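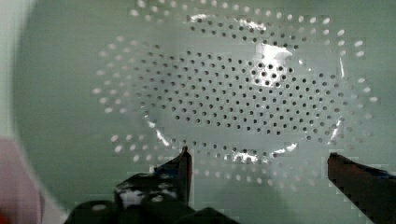 I moved to Stuvham when I was already an adult, and one of the first things I wanted to understand was who makes the rules in my street. In the country where I grew up, almost every law comes from the capital. A town can decide the color of the benches, and not much more. Here it is different, and it took me a long time to see how different.

It started with a hedge. My hedge was too high, and I received a polite letter which said that I was in violation of section 24 of the town ordinances. I did not know that a town could have so many sections. I went to the town office and asked if I could read the whole book. The clerk put it on the counter and said I could stay until 4:30.

Where the power of a town comes from

The first page says that Stuvham received its charter in 1845. I had thought a charter was only a nice paper for the wall. In fact it is the permission, given by the state, for the town to make local law. The town has no power of its own before that. If the state did not give it, the town cannot use it.

Some places have a wide permission and some have a narrow one. Warkdale, our neighbor, has a narrow one. When the people there wanted a rule about short rentals, they first had to ask the state legislature, and they waited two winters for the answer. In Stuvham the same kind of rule was adopted in one spring. I still find it strange that two towns with one river between them can be so unequal in this.

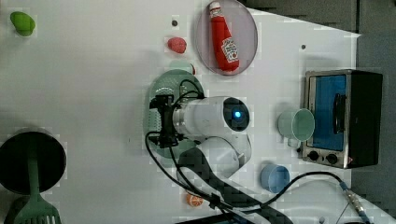
What happens when two laws disagree

This was the part I had to read three times. If a town ordinance says one thing and a state law says another, the state law usually wins. But if the state law only sets a minimum, the town may sometimes ask for more. Our noise rule is like this. The state gives a limit for the night hours, and Stuvham begins the night one hour earlier.

The old bakery, Mühlbauer, had a dispute about exactly this, as their ovens and fans start at 4 in the morning. They said the town had gone too far. The town said it had only gone further. In the end they moved the fans to the other side of the building, so no judge ever had to answer, and I was a little disappointed.

How to change a rule

A resident can ask for a new ordinance with a petition. You need 1000 valid signatures, and each one must have an address inside the town limits. The people who wanted to keep the Trurkberg footpath open for the public brought 2114, but many of the signers lived in Warkdale and those did not count. They still had enough. The hearing is in January, and I plan to go and listen.

I have cut the hedge, by the way. Section 24 allows six feet, measured from the sidewalk side.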